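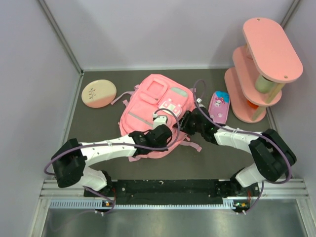
February, started just after two. Third go at the pack-for-school set, and I think we've finally got the right bag for it! The brief we gave ourselves back in the autumn was simple enough: one ordinary school bag, the things that go in it, and a place where those things live before and after. What has been wrong up to now was always the bag. The first was too stiff and the second had so many pockets that Sylvain and I spent a whole afternoon arguing over which one the pencils belonged in. The pink one is lovely to work with by comparison. Square pocket on the front near the top, lying face up on the grey floor, pencil case to the right of it, plate up to the left, and the three-tier shelf in the far right corner. I could look at that layout and know what to do next, which I couldn't say of the other two.

Notes on the bag. Straps are the nuisance. Leave them as they fall and they wander all over the place, one up past the top left and the other down towards the middle of the floor. Meriem wants them tucked under before each round. I'd rather leave them, real bags look like that in a real hallway, but I can see her point if we're comparing rounds with each other. Try both. Tucked for the first 300, then loose.

Zip: runs nicely if you hold the fabric flat with the other hand, catches if you don't. Candle wax rubbed along the teeth helped no end (Hildegard's trick, from tents). Do it again when it starts to drag.

Pencil case. Goes in lengthways, zip side up. Kekeli tried it crossways in the front pocket and the pocket wouldn't shut, so main compartment only. I'm very fond of this pencil case. The cartoon character makes it dead easy to tell which way up it is.

Plate. Živko asked why there's a plate in a school set at all. Snack plate! Comes home, biscuit, bag gets unpacked. It stays out and never goes in the bag, and it gives us one thing that has to be left alone. Sprig side up, please, every time.

Shelf. Oval boards, wooden posts, and the gaps between tiers are tighter than I'd like. Fine for small things. The pencil case will go on the lowest tier if the little orange thing is shifted over first. Haven't decided whether the shelf should be its home or whether it should just start on the floor. Floor for now.

Counts, so I don't have to dig for them again: 3,967 rounds logged over the two old bags, target for this one is 2,000, and we look at it properly at 1,000 before carrying on.

To do
– more wax
– ask Sylvain where the spare pencils went, the tin is empty
– second bag in the same shape but another colour, if Rekeck still have them
– write up the folding rule for the straps once Meriem and I agree on one

Stopped at ten to five. Bag left closed, straps tucked.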